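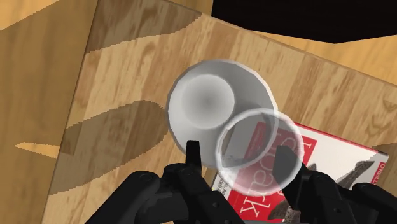 I met Severin Stöckli over a very large coffee at Rorent, where he writes the house rules for testing robot arms, and I'd barely sat down before he was off. "People want to skip simulation," he told me. "I say 400 clean runs first, then we talk about the real arm!"

I asked which rule gets the most moans. Clear objects, he said, laughing - every test set must include some glass. "Everyone loves a nice white cup. Fine, but put a glass one beside it."

His other rule is dull, he admits, and he's fond of it: failed runs stay in the log. Gralley now does the same, and he's working on Wallner.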